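# Cleaning and Trimming Synthetic Rattan Baskets

Synthetic rattan is extruded plastic strand woven over upright stakes. It does not need oil or varnish. It does need dust taken out of the weave and loose ends dealt with before they pull further. The procedure below is for open rectangular baskets of the kind used on shelves for bread, mail or bathroom supplies.

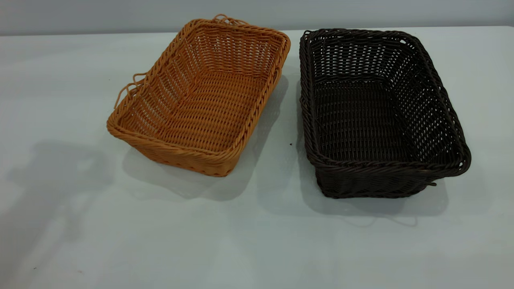

*By Cherry Mae Cabanatuan | Rultar Workshop Notes | Updated January*

Set the baskets on a pale, smooth surface. Dust and clipped strand are easy to find on it, and nothing catches on the underside. Do one basket at a time and keep the tools on the side of your cutting hand.

## Tools

- Soft brush, 1-inch, natural or nylon bristle
- Dish soap and a bowl of lukewarm water
- Two lint-free cloths
- Flush cutters (I use the small Nallex pair)
- Blunt tapestry needle
- Clear flexible adhesive, Grarisik or similar

## Step 1: Dry brushing

Turn the basket upside down and tap the floor with a flat hand. Turn it back and brush the inside walls along the weavers, then across them. Finish with the floor, working out from the middle to the corners. A vacuum with a brush head is acceptable at low suction. Do not use a bare nozzle, as it lifts short ends.

## Step 2: Washing

Mix one teaspoon of soap into a quart of water. Wring the cloth until it no longer drips and wipe each wall in the direction of the strands. Wipe again with plain water. Stand the basket on its short end until dry. Keep it out of direct sun and away from radiators; at 63 degrees indoors mine take some 7 hours.

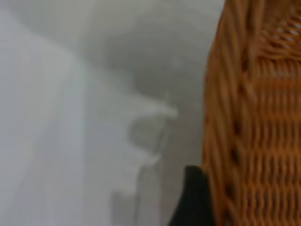
Most wear starts where a weaver crosses a stake. The strand is bent at every crossing, and a shelf edge or a sleeve rubs the high side of the bend first. On orange-brown wicker the rows bulge over each spoke and dip behind the next, so run a fingertip along the crests and feel for splits or flat spots. The dips hold shadow and can look dirty when they are clean. Check them with the needle before washing again.

## Step 3: Loose strands

Decide first whether a loop is part of the structure. Pull it gently, with no more force than you would use on a shoelace. If the rows beside it move, do not cut it.

1. **Structural loop.** Work the slack back along the row with the needle, one crossing at a time. Tuck the remainder under the rim braid and fix it with one drop of adhesive.
2. **Surplus end.** Cut it flush on the inside of the wall.
3. **Frayed rim wrap.** Twist it in the direction of the braid, tuck, glue and clamp with a clothespin for 20 minutes. 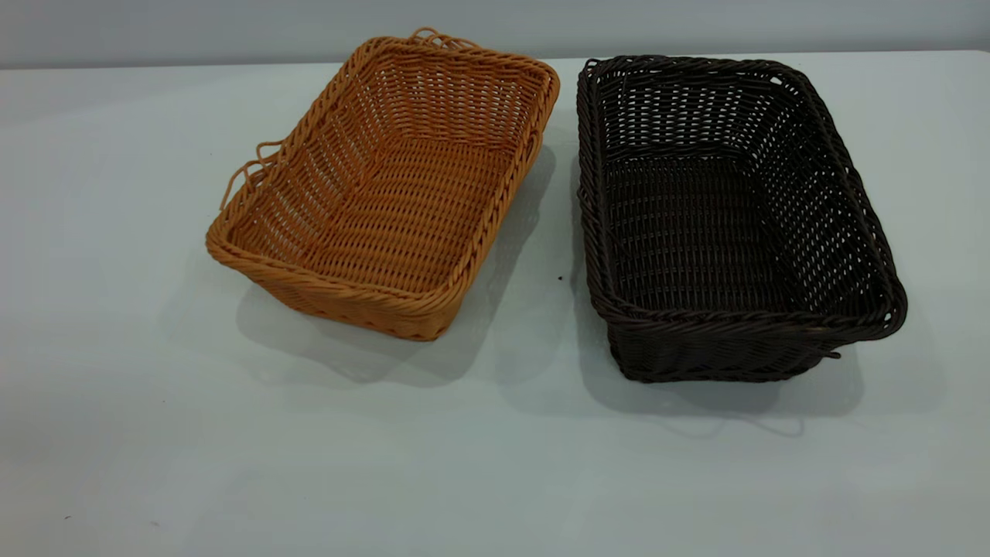
*Orange basket before trimming: loose loops at the far end and on the left side.*

## Step 4: Final check

Run a dry cloth around the full rim. Any point where the cloth snags needs another pass with the cutters. Dark baskets are harder to inspect by eye, so go around those twice. Let glued areas cure overnight before loading the basket.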